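第7章 柔性物体操作的感知与控制软件

学习目标

读完本章后，读者应能说明柔性物体的状态为何难以用有限维位姿表示；能写出夹爪位姿、开口量与图像三路数据的时间对齐流程；能根据给定的延迟参数选择动作块长度，并判断一次抓取应由视觉还是由开口量反馈来确认。

7.1 问题的提出

前六章讨论的对象都是刚体。刚体的位姿由六个参数给定，规划器在构型空间中搜索路径，控制器跟踪路径，感知模块只需在每个周期更新这六个数。衣物、被褥、线缆不满足这一前提。一件羽绒服在床面上的形状取决于填充物分布、面料摩擦以及此前每一次受力，两次放置几乎不会得到同一构型。若用网格离散，2,000个节点的模型已经超出多数在线求解器的实时能力，而节点之间的遮挡又使其中大部分状态不可观测。

工程上的处理办法是放弃完整状态估计，直接从腕部图像预测末端动作。Csonka在课程讲义中把这一做法称为“局部充分观测”：对夹持点附近的褶皱、边缘和受力方向观测得足够清楚，远处的形状可以暂不建模。本章沿用这一术语。
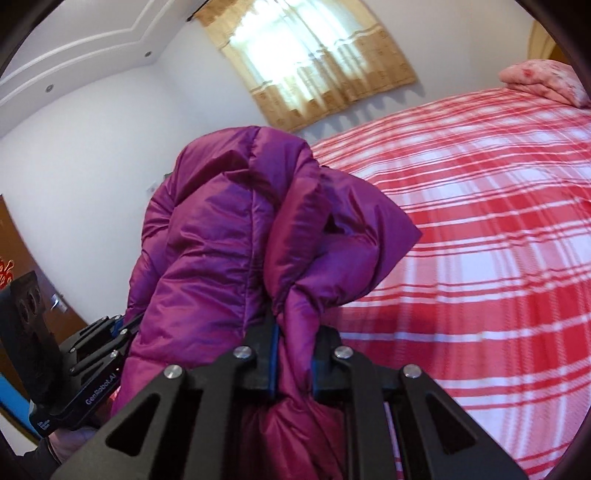
局部充分观测对软件提出了三项要求。第一，图像必须覆盖指尖及其周围较大的范围，通常采用广角或鱼眼镜头，由此带来的畸变要么在预处理中校正，要么保留原图并在训练与部署两端保持一致。第二，夹爪开口量必须与图像同步记录。柔软织物被夹紧后，指间剩余厚度与夹空时相差很小，仅凭图像难以区分。第三，末端轨迹须表示为相对于当前夹爪坐标系的增量，使同一段动作不依赖房间或床面的绝对坐标。

7.2 系统结构

本章以教学软件Telemen为例。Telemen由三个进程组成：采集进程Jandis负责读取相机与编码器并打上单调时钟时间戳；对齐进程Gimach将低频图像流与高频位姿流重采样到公共时间轴；推理进程Nam输出长度为10步的动作块。三者通过共享内存环形缓冲区通信，缓冲区深度默认为11帧，溢出时丢弃最旧的一帧，并在日志中写入丢帧标记。

对齐误差的影响不应低估。设图像曝光中点与位姿时间戳相差δ，末端线速度为v，则训练样本中动作标签的位置偏差近似为vδ。刚体抓取对该偏差有一定容忍度，而在提拉织物时，偏差会使夹爪在褶皱尚未收拢的时刻闭合。Gimach的做法是先用静止段估计固定偏移，再用快速转动段作互相关校验。两次估计之差超过3毫秒时，整段数据标为不可用，不进入训练集。

7.3 动作块与重规划周期

动作块越长，轨迹越平滑，对新观测的响应也越迟缓。记推理延迟为L，控制周期为T，则每个动作块的前⌈L/T⌉步在推理完成时已经过期，应当舍弃。余下各步与上一动作块的重叠部分作加权平均，权重随预测时刻的久远程度指数衰减。Wi的修正方案对开口量通道不作平均，理由是开合指令接近阶跃信号，平均后会产生半闭合的中间值，织物容易从指间滑脱。习题7.4要求读者在仿真中比较两种方案。

7.4 符号约定

本章以{G}表示夹爪坐标系，{C}表示相机坐标系，{W}表示世界坐标系；ᴳT_C为手眼标定所得的固定变换，标定方法见第4章。开口量记为w，单位为毫米，完全闭合时w=0。上标t表示离散时刻，k表示动作块内的步序号，从0开始计数。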